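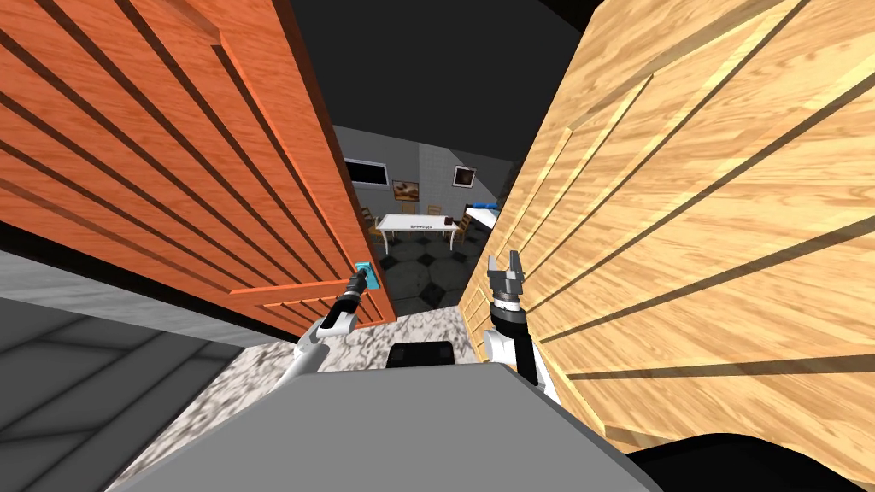

扉と扉のあいだに両腕を差し込むNina(シミュレーション画面)

Baltdale 見学メモ 11月

Vomwoodの公開デモに行ってきた。会場はBaltdaleの2階、椅子が足りず後ろは立ち見。家庭内移動ロボット「Nina」が、画面の中の家で扉をくぐり、隣の部屋まで行くという内容である。実機は出ない。案内状に「実演」とあったので、受付でそれを知って帰りかけた人もいた。私は交通費の元を取るつもりで残った。

説明役はEmiliano Quezadaさん。最初のスライドに、仮想の住宅を440通り用意したと大きく書いてある。数は立派だが、間取りがどれだけ違うのかは最後まで出てこなかった。壁紙と床を替えただけでも一軒と数えるのか。質問票に書いて出したが、読まれなかった。 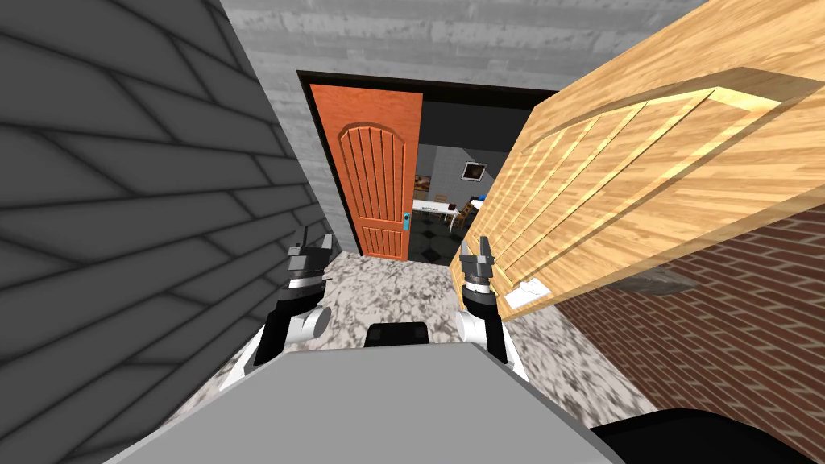
廊下の移動については、通路の幅をどう決めたのかが気になった。Quezadaさんの答えは「一般的な住宅を参考に」。うちの廊下には米の袋と、子どもの自転車のヘルメットと、出しそびれた段ボールがある。そういう家でどうなるのかと隣の席のAsuka Morikawaさんが重ねて聞くと、次の段階で検討します、とのこと。この日は「次の段階」をよく聞いた。

途中で12分の休憩。コーヒーは薄い。配布資料には成功率80パーセントとあるものの、何をもって成功とするかの定義が見当たらない。扉に触れたら成功なのか、通り抜けたら成功なのか。Khanyisile Mtshaliさんに尋ねたら、後日メールで送ると言われた。まだ来ていない。 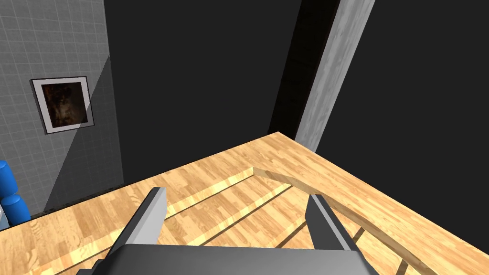 後半の話題は手先の作業だった。私は介護用品の店を長くやっているので、ここがいちばん知りたかったところだ。お客さんが困っているのは、薬の袋を開けるとか、落とした箸を拾うとか、そういう細かいことである。画面では2本の指が木の天板の上に伸び、そのあいだには何も挟まっていない。すぐ下は板と板の隙間が溝になっていて、うちの店なら真っ先に「ここに錠剤が落ちたらどうします」と聞かれる。同じことを会場で聞いてみたが、返事は短く、対象物の種類はこれから増やします、だった。

公平のために書いておくと、腕の関節の説明は丁寧で、資料の図も見やすかった。担当のTamunoemi Adeyemiさんは、分からないことは分からないと言ってくれた。次回はStithamで、今度は実機を動かすそうだ。案内が来たら、「実機」の文字を確かめてから申し込む。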